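Entrevista: la parada no prevista de la celda de dos brazos

El laboratorio de manipulación del Instituto Rivadeneira retomó en mayo los ensayos de su celda de dos brazos, interrumpidos desde enero por una avería que obligó a revisar el procedimiento de parada. Nahuel Riquelme, responsable técnico de la instalación, atendió a esta redacción para repasar lo sucedido.

El incidente se produjo durante una serie de recogida y apilado de platos. Según el informe interno, el brazo derecho dejó de responder a las consignas mientras ambas pinzas sujetaban la misma pieza, y el izquierdo continuó su trayectoria. «El sistema interpretó que el brazo derecho seguía en su posición», explica Riquelme. «Durante 3 segundos, un brazo tiró de una pieza que el otro no soltaba. El plato se partió y un fragmento cayó fuera de la mesa. No hubo heridos, pero el operador se encontraba más cerca de lo que hoy permitiríamos».

La revisión localizó el origen en un conector del cableado que recorre los brazos. El movimiento repetido lo había aflojado, y la pérdida de señal era intermitente. «Habíamos completado alrededor de 249 ciclos sin ninguna alarma», señala. «Eso nos dio una confianza que no estaba justificada. El registro contenía ya 4 cortes muy breves que el programa de control, Flundik, clasificaba como ruido y no comunicaba al operador». 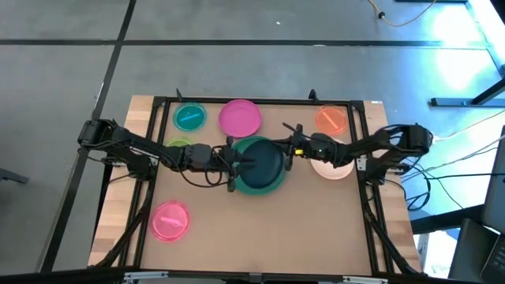 Redacción del Boletín Técnico

Riquelme insiste en que el fallo mecánico fue menor y en que lo preocupante fue la respuesta del conjunto. Cada brazo disponía de su propia parada, pero la de uno no detenía al otro. En las tareas en las que las dos pinzas convergen sobre un mismo plato, esa independencia constituye un riesgo. «Lo teníamos descrito en la documentación de la celda desde el principio. Lo que no habíamos hecho era ensayarlo con una pieza sujeta por los dos lados».

Tras el incidente, el instituto encargó a la firma Pamness una evaluación externa. De ella resultó la medida principal: la pérdida de señal en cualquiera de los brazos detiene ahora ambos y mantiene las pinzas en su última posición. La apertura automática se descartó. «Se discutió bastante», reconoce. «Abrir parece lo prudente, pero una pieza que se suelta bajo tensión puede salir despedida».

También se han modificado los hábitos de trabajo. El operador permanece fuera del perímetro mientras los brazos tienen par, y el cableado se inspecciona cada 12 horas de funcionamiento, con anotación firmada en el cuaderno de la celda.

Preguntado por los plazos, Riquelme evita comprometerse. La segunda celda, prevista para la sede de Pillside, no entrará en servicio hasta que se repita en ella el ensayo de corte de señal con carga compartida. «Preferimos explicar un retraso», afirma. El informe completo puede consultarse en la secretaría técnica del instituto, previa solicitud por escrito.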